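Speed limit with the gripper closed — who follows it?

plultell_pete
Our draft says half speed whenever the fingers hold something.
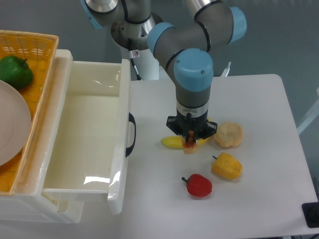 I don't buy it. We ran 357 picks at full speed and dropped 2. Where did this rule come from?

dinu-bench
It's for the person reaching in, not the pick.

plultell_pete
Then put that in the rule. "Good practice" tells me nothing.

gray_flutano
Disagree with both of you. 30 minutes of training beats any speed cap.

dinu-bench
Until Wednesday, when everyone's forgotten it.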